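Trelham Plant Lore Notes
README for the March release

Hi, and thanks for downloading this! Trelham is a set of plain text notes on how people have named, told stories about and used plants, mostly shrubs and climbers, with a few trees that I couldn't bring myself to leave out. I started it as a single spreadsheet of common names and it got away from me. This file tells you what's in the folder, how the notes are laid out, and which bits I'd treat with care.

What you get

There are 3808 entries in the main file, which is called notes.csv. Each one is a single claim about a single plant from a single source. So if three old herbals all say that elder keeps flies off horses, you'll find three rows, and they'll probably disagree about whether it's the leaves or the flowers. I like it that way. Merging them would mean deciding who was right, and I'm a hobbyist with a good library card.

The entries cover 131 plant families. Mint, rose and daisy take up far more room than they should, because those are the families people wrote about (and, okay, the ones I enjoy reading about). Soapberry has a decent showing now. Palms are thin. Grasses are almost absent apart from the cereals, and I'd love help there.

Also in the folder:

names.csv – common names, the language each was recorded in, and the plant it points to
sources.csv – every book, pamphlet and label I took a claim from
places.csv – place names as printed, plus the modern name where I could work it out
changes.txt – what moved since the last release

How a row is laid out

Each row in notes.csv has 14 columns. Most explain themselves, but a few trip people up.

"part" is the part of the plant the claim is about. If the source only says "the plant," that's what I wrote. I don't guess.

"kind" is one of story, name, use, warning or festival. A row gets one kind only, so a story that ends in a warning is filed under story. Sorry to anyone looking for warnings! Search the text column too.

"asprinted" keeps the spelling of the source, long s and all. "text" is my own short version in modern English. If you quote something, please quote from asprinted and give the source number, because my short versions are short and sometimes lose a good joke.

"trust" goes from 1 to 5 and rates how sure I am that I've matched the name to the correct plant. It says nothing about whether the claim is true. I can't stress this one enough – a 5 on a remedy means I know which shrub they were talking about, full stop.

Please don't treat anything here as health advice

Some of these plants are poisonous, and plenty of the old uses were a bad idea when they were written down. I've left the doses out of the text column on purpose. They're still in asprinted where the source gave them, so if you build something on top of this for the public, think about hiding that column.

Where the material came from

Mostly out-of-copyright herbals, garden society newsletters, seed catalogs, and a shoebox of tea and tonic labels from a yard sale. Teguh Harahap read through all the Indonesian and Malay names and fixed a truly embarrassing number of them, including one where I'd filed a ginger as a bean. He also added 17 names I'd never come across. Any mistakes still in that section came in after he'd finished, so blame me.

The labels are the messiest source. They make big promises, rarely give a date, and like to use a grand Latin name that doesn't match the drawing on the front. I numbered them in sources.csv as L1, L2 and so on, and nearly all of them have a trust of 2 or lower. 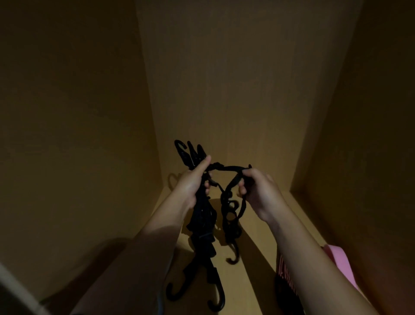 Holding up a tangled black plastic hanging organizer in a small wooden cabinet compartment.

File names and batches

I work in batches and give each one a nickname, which shows up in the "batch" column. Rilis was the first, back when I was still typing everything by hand. Ikard covers the newsletters and catalogs. Bach is the label batch, named for what was on the radio. If you see odd line breaks, it's almost certainly Rilis, and a quick find and replace will sort it out.

The files are UTF-8 with commas between fields and double quotes around any text with a comma in it. Some spreadsheet programs open them in the wrong encoding and turn every accent into mush. Use the import menu and pick UTF-8 yourself, and guaraná should come out with its accent on.

Things I know are wrong

Duplicate names in names.csv where the only difference is a hyphen. I've started on these and I'm up to M.

Several "festival" rows have a month but no country. The sources were no help.

Anything called "ironwood" should be read with a raised eyebrow. So many trees go by that name! I split the ones I could and gave the rest a trust of 1.

Using and sharing

Use it for whatever you like, including class handouts, quizzes and labels for your own garden. A credit to Trelham is nice. If you find a mistake, send me the row number and where you think the right answer is printed, and I'll put it in changes.txt with your name unless you'd prefer not.

Next up is more on climbing plants, and then the palms, if I can get hold of a couple of books that keep being out on loan.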